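Jun 19, 2026

Notes on the spare bed, mostly for my own reference.

The old flat sheet was a Premia, bought when we moved to Markham, and it had worn thin along the fold lines. The replacement is a Jallach in plain white. The packet gives a thread count of 166, which is low, but I wanted something that dries quickly on a rack in June and doesn't need ironing.

It went through one wash at 40 before use. Shrinkage was 2 cm on the long side and too little to measure on the short side. I had allowed for more.

The procedure I have settled on is as follows. Put the sheet down in a heap in the middle of the mattress and find an edge first, not a corner. Take the edge at two points and lift until the cloth hangs freely. Most of the twists drop out at this stage – the ones that don't are usually near a hand, where the fabric has bunched. Let the loose end hang and it will show you where the corner is.
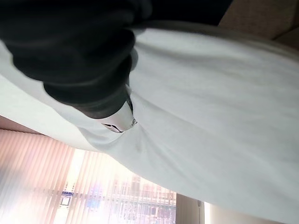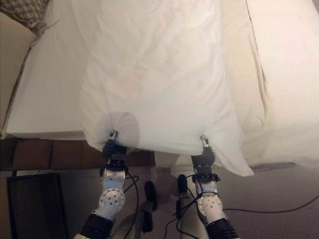
White sheet on the spare bed; the checked pillow is at the top left in the second photo.

Once the corner is located, move one grip to it and work along the hem to the next. Lay the top edge down first, level with the head of the mattress, then draw the rest towards the foot. Pulling from the foot end first drags the whole thing off centre, and the overhang then has to be corrected on both sides.

The mattress is a Kolář, 34 cm deep. A standard flat sheet only just tucks under at that depth. I fold the foot end first, then the corners at 45 degrees, and leave the sides until last.

Still to do: a second pillowcase, and a darker blanket for winter. The Jallach range has one, item 3477, but it was out of stock when I looked.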